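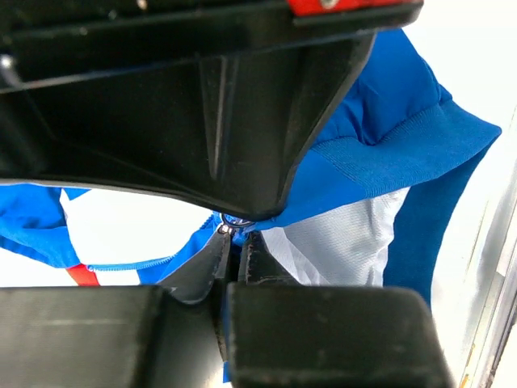
Solange Rocha

Home | Course outline | Notes | Labs | Contact

Week 6 handout, Collecting examples (the zipper unit)

Read before lab. Slides are on the course page, this is the stuff I ran out of time for.

Recap. We want a policy that works a zip on a jacket. No hand-written rules for it. We show it, lots of times, and it learns from camera views plus arm positions. So the examples ARE the program, more or less. Bad examples, bad program. Most of your marks this term come from the examples and not the network, so please stop asking me about layer sizes.

Words I use
Episode: one attempt, start to finish, one garment.
Operator: whoever is driving.
Wrist view: small camera near the fingers. Sees the slider well, sees the rest of the jacket badly.
Reset: putting the garment back for the next go. Boring. Matters a lot.

Why zips are hard
- slider is tiny, fingers cover it right when you need to see it
- cloth never lies the same way twice
- tape, teeth and fabric often all one colour, so edges are faint from the wrist
- shiny slider on one garment, pale one on the next. Don't let the model learn "silver blob = slider"
- the other side needs holding or the whole jacket just follows the pull

That last one is where most first-week episodes fall over. One gripper steadies the cloth, the other goes for the slider. If you pinch the tape too near the teeth you've jammed your own zip. Leave a finger-width.

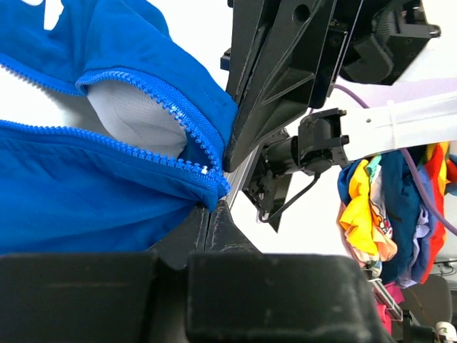
Fig. 6.1 Blue jacket held at the edge, zipper rows parted with the mesh lining between them.

How many?
The Plirnimdale set has 2,219 episodes, all garments. Of those 600 are zips. Sounds like plenty. Valdir Bastos trained on the zips alone and got 55 percent on jackets the model had seen, a fair bit worse on new ones. Same jackets over and over, same starting fold. Anderson then added 63 episodes, every one from an awkward start (sleeve across the front, hood flopped over, slider half way up) and the new-jacket score moved more than it had for the previous couple hundred. Draw your own lesson. We'll argue about it in the tutorial.

Lab rules
1. Change the garment every ten episodes. Change the fold EVERY episode.
2. Go slow near the slider, normal speed elsewhere. Don't pause in mid air to think, the model learns the pause.
3. Missed the grab? Keep recording, back off, try again. Recoveries are useful. Dropped the whole jacket on the floor = stop and mark it failed.
4. Don't delete failed ones. Label them. Ekus has a tick box and a notes field, use both.
5. Lights stay as they are. If someone has moved the blinds write it down.
6. Look at your own wrist video before you leave, at least teh first and last episode. Smudged lens has cost us a full afternoon already.

Labels, quick version
success / partial / fail. Partial = slider moved but didn't get to the target. No "sort of" in the success column please. Two people label each batch seperately then compare. If you disagree on lots, your definition is the problem, so fix that first and relabel.

Splitting the data
Split by garment, never by episode. Elaine's group split by episode last year and had lovely numbers that meant nothing, the test jackets were all in training too. Hold out two garments you never touch until the write-up.

For next week
- your batch plus label sheet, uploaded by Saturday noon
- one page: which starting folds did you cover, which ones did you miss
- read the Carnance notes, first half only

Benedito has the booking sheet for the arms. Swap slots among yourselves but tell him.

Last updated: October
3 comments | 2 shares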